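Getting an Old Dial Microwave Clean (and Using It Better)

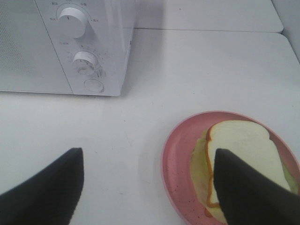 I'm a late convert to the plain dial microwave. For years I had one of those models with a keypad and a menu for everything, and I used exactly one button on it, the one that added time. When it quit in July I told my neighbor Citlali I wanted the simplest thing going, and I've been happy ever since! Two knobs, one for power and one for time, and a round push button underneath. White all over, too, so every fingerprint gets its moment, and that's how I ended up with so many opinions about cleaning them.

Start with the inside. Put a cup of water in a microwave-safe bowl with a couple of lemon slices (or a spoonful of white vinegar if you don't mind the smell) and stand a wooden spoon in it so the water doesn't boil over all at once. Run it for three minutes, then leave the door shut for five more. Don't peek! The steam does the scrubbing for you. Take the bowl out with a mitt and wipe everything down, ceiling included. My ceiling was a horror the first time, mostly tomato soup.

Knobs are where the grease hides. Unplug first. On some ovens they pull straight off, on others they really don't want to, so check your booklet before you start yanking. If they stay put, wrap a damp cloth around an old butter knife and run it around the base. For a ridged grip I use a soft toothbrush with one drop of dish soap, shaken nearly dry.

Go easy on the printed numbers. I once took half a timer scale off with a scouring powder my aunt swore by, and spent the next two years guessing where four minutes was. Damp cloth, mild soap, no powder, no green scrubbers. And spray the cloth, never the panel.

A trick for short times, which I got from Hedvig Isaksson at our cooking club: on a lot of wind-up timers you turn the dial well past what you need and then bring it back. Mine runs much truer that way, and thirty seconds for butter comes out as thirty seconds.

Last thing, power levels. Mine says 800 watts on the back, and plenty of frozen dinners are written for something stronger, so I add a little time and stir halfway. Leftover rice gets a splash of water and a loose lid. Chocolate goes on low, always, with a stir every half minute until it's nearly there.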